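7 December 2018
Notebook, charity run at Skotutberg, planning

Met with Liette and Mikkel in the morning, went through what is still open. I write it here so that Troels can read it when he is back from Mikby.

Registrations: 208 names in the list this morning. Of these 159 have paid. The others got one reminder in October and I think we must send one more, with the payment link at the top of the mail this time. Last time it was under the map and several people wrote that they did not find it.

Route: we keep the loop from the harbor up to the old quarry and back. Vilhjálmur walked it with the measuring wheel and says the turn at the quarry has to move a little toward the gate, or we come out too long. He will paint the new mark himself. The walkers take the same way but start after the runners. I asked if the walkers could have a shorter way home by the church, Mikkel is against it, too many crossings. We leave it.

Water and food: 3 tables, one at the start and two on the route. Boltska gives the cups and the bananas. Oat porridge after the finish, as Liette wanted. She will cook in the school kitchen and we carry it over in the big pots. I have not got an answer about the lids.
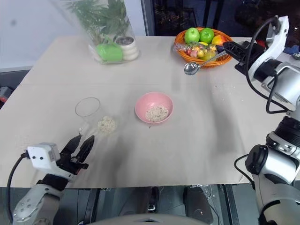 Safety pins are still missing. Hjaltadóttir promised them together with the race numbers, but in the box were only the numbers. Called them, no answer, will call again after lunch.

Later: they answered. The pins were sent to the wrong address and will come separately.

First aid: Grímur has the list of helpers and wants 3 people with a radio on the route. We have two radios that hold the charge. The third one dies after an hour, so it stays at the finish, where we can plug it in. To ask: can the sailing club lend us one?

Money: the start fees go complete to the hospital ward, the costs are covered by the sponsors. Mikkel asks that this is written clearly on the poster. I changed the text and sent it to the printer, have to check the proof for the spelling of Skotutberg, it was wrong on the last one.

Open for next time: parking, the speech (who?), key for the changing rooms.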